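Our Block Needs More Nights Like This

I walked over to the Sillideck opening expecting a quick lap and a free seltzer, and I stayed four hours! If you missed it, the old parking deck on Barasa Street is now a free public space, with talks and workshops downstairs and movies up top. 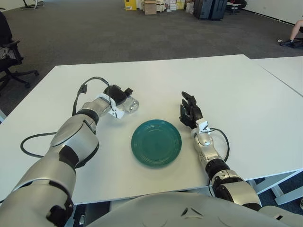
I love that it costs nothing to walk in. Our neighborhood has plenty of places where you can sit if you buy something, and very few where a teenager and a retired bus driver end up arguing over the same map of bike lanes. I watched that happen, and it was great. 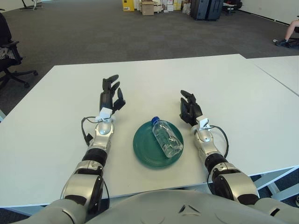 The city should let it run past March. Right now the permit covers 19 weekends, and that's just when people start making a habit of a place. Cliris is handling the food (get the corn cakes) and Stestow is lending the projector, so the pieces are already there.

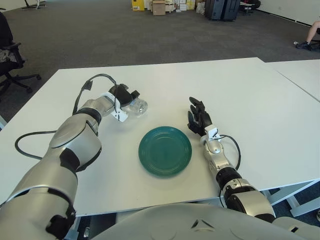 My one gripe is the hours. Doors close at 10, right when the roof gets good - keep them open until midnight on Saturdays and I'll bring the whole building.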